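Hisurville Rail Pass Extended Through the Cold Season
Travel News, 2024-10-09
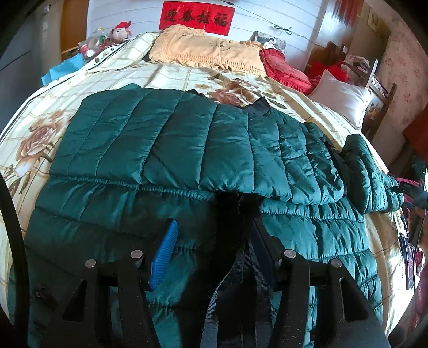

The Hisurville Tourism Office has confirmed that the Mugo Valley Rail Pass, previously sold only in the summer months, will remain available through the winter. The pass covers unlimited travel on the line between Hisurville and Fevex, with stops at 13 stations, and is valid for 4 consecutive days from first use. Passengers should be aware that several of the smaller stations have open platforms and no indoor waiting room. The office advises visitors to pack for cold mornings, and a quilted puffer jacket such as the dark teal one shown spread out on the bed is a sensible choice for the upper part of the line, where the track climbs to about 900 meters.

Winter service will run on a reduced timetable. Morning departures from Hisurville are unchanged, while the last return train from Fevex will leave one hour earlier than in summer. Travelers who intend to continue by bus to Zarketti are asked to check connections before setting out, as the bus operator publishes its schedule separately.

The number of passes issued for each day of travel is limited to 100. They may be purchased at the Hisurville station ticket office or reserved by telephone. Reserved passes must be collected before boarding and cannot be issued on the train. Children traveling with an adult pass holder are admitted free of charge on all regular services, but require a seat reservation on the scenic carriage.

Hotels in Fevex and Zarketti that take part in the program will offer pass holders a reduced room rate on presentation of a valid pass at check-in. A list of participating hotels will be available at the station information desk before the end of October. Passes already purchased for the summer season and not yet used will be honored under the winter timetable.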